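Perguntas frequentes — Recolha de demonstrações em simulação, projeto Milach

Atualizado a 28 de junho de 2025

O que é um episódio?
Um episódio é a gravação completa de uma tarefa teleoperada, desde a posição inicial do braço até o operador premir o botão de fecho. Inclui os fluxos de imagem, as posições das juntas, a abertura da garra e a instrução em texto.

Quantos episódios são necessários por tarefa?
O lote mínimo é de 400 episódios aceites. O lote Moreira, já fechado, tem 504. Abaixo de 100 não se inicia treino, nem para testes internos.

Que vistas são gravadas?
Duas: a do pulso e a externa. São guardadas em ficheiros separados com a mesma base de tempo. Se uma delas falhar, o episódio é descartado por inteiro.

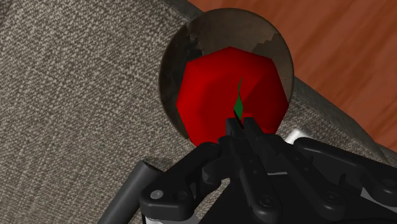

A vista do pulso serve sobretudo para a fase de aproximação, em que poucos milímetros decidem a preensão. Os dedos devem ficar sempre visíveis, mesmo quando tapam parte do alvo, como sucede com o bordo inferior do fruto vermelho dentro da taça. Não se corrige a oclusão por pós-processamento: o modelo tem de aprender com a mesma imagem que terá em execução.

Os modelos 3D de baixa resolução prejudicam os dados?
Depende da tarefa. Para preensão e transporte, a geometria facetada é aceite, desde que a malha de colisão corresponda à malha visível. Para tarefas de inserção exige-se a versão detalhada do objeto.

Como se redige a instrução?
Uma frase, verbo no infinitivo, objeto e destino: "colocar a maçã na taça". Não se indicam cores, salvo se existirem dois objetos do mesmo tipo. As instruções do conjunto Vatescombe seguem uma norma anterior e não devem servir de modelo.

Podem existir objetos alheios à tarefa?
Podem, e são desejáveis. A disposição é sorteada antes de cada episódio — o operador não a altera. Um objeto alheio que seja deslocado por contacto não invalida a gravação, mas obriga a marcar o campo "contacto secundário".
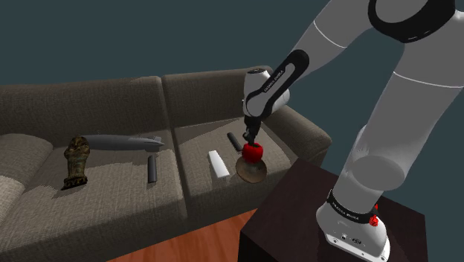 Merent observa que o campo "contacto secundário" é ambíguo quando o toque resulta do objeto transportado e não da garra, e pergunta se os dois casos deviam ter códigos distintos. Por enquanto usa-se o mesmo código. A separação está prevista para a revisão de julho, e os episódios já marcados serão reclassificados a partir do registo de colisões.

Quando se considera a tarefa concluída?
Quando o objeto está em repouso no destino e a garra está aberta e afastada. A verificação automática lê o estado do simulador, não as imagens. Um objeto apoiado no rebordo conta como falha.

As falhas são guardadas?
Sim, em diretório próprio, com a etiqueta correspondente. Não entram no treino por imitação. São usadas para treinar o classificador de sucesso, que dispõe neste momento de 988 exemplos negativos.

O operador pode corrigir uma preensão falhada?
Pode tentar uma segunda vez no mesmo episódio. À terceira tentativa a gravação é interrompida e o episódio passa para o diretório de falhas — sem exceções, incluindo em sessões de formação.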